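Help us set up the back room at Parkow (two afternoons in January)

Hi! I'm Zulmira Baptista and I look after the room where we sort, stack and put away all the everyday stuff that ends up on our tables. Plastic cups, cables, keyboards, little parts that belong to something bigger. I'm looking for 14 people who like tidying and don't mind doing the same small job again and again (I love it, so I may be biased!). 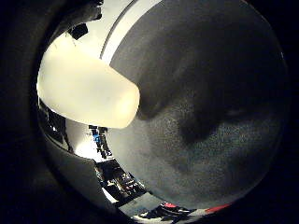 Isamu Hamada did the last round and wants me to add that the cable sorting takes longer than you'd think, so bring patience and comfortable shoes.

You'll work in pairs. One of you picks up cups and stands them back in their place, the other clears the desk, coils whatever needs coiling and puts it on the shelves. Then you swap. I'll be there the whole time with coffee and way too many labels.

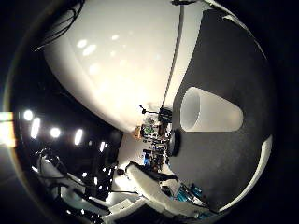

Do I need any experience?
None at all, we go through everything together in the first half hour.

Pay is $179 for both afternoons, sent through Acharya after the second one. You need to be 18 or older and okay with being on your feet. Please only sign up if you can make both.

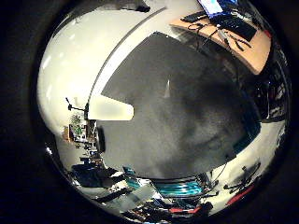 Page last changed: 16/12/2025

To apply, write a few lines to me at the Parkow front desk and put "tidying" in the subject. Tell me which you'd like to start with, cups or cables. I answer everyone, usually within 2 days.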